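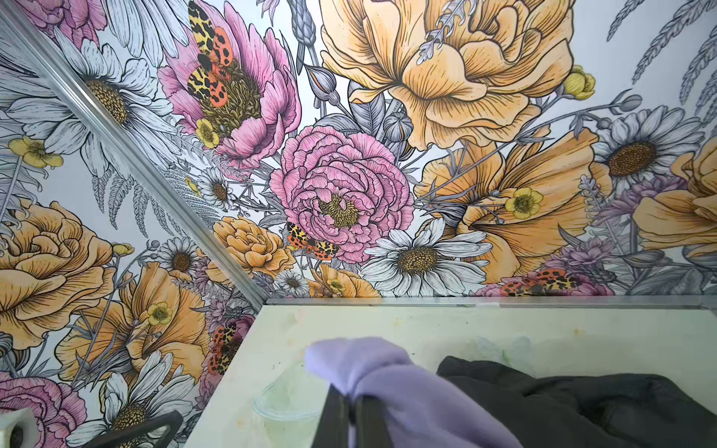
Moving house, one spreadsheet at a time

Apr 15, 2024

The Stakgate customer records have begun their journey to the new cloud archive, and the first thing we learnt is that we have 493 ways of writing "Gulstead". Some are spelling mistakes. One is a postcode. The clean-up script now catches most of them, and the rest have gone to the Petersen office, who asked for more involvement in the project and have been given it.

The order of work has changed a little. Invoices go first, then delivery notes, then the folder called "Misc final NEW", which holds 400 files and was last opened to add another one. Please don't rename anything in it before the end of April — the import matches on file names, however silly they look.

Kollside branch will keep its own database until its stock codes have been mapped to ours. Until then, any report that covers both sites has to be run twice and added together by hand, as our ancestors did.

If you own a shared folder, you should have had an email with a list of who can see it. Check the list and reply, even if nothing needs changing. We sent out 300 and have heard back from 200 of you, which is a record. Folders without a confirmed owner will be made read-only when the import starts.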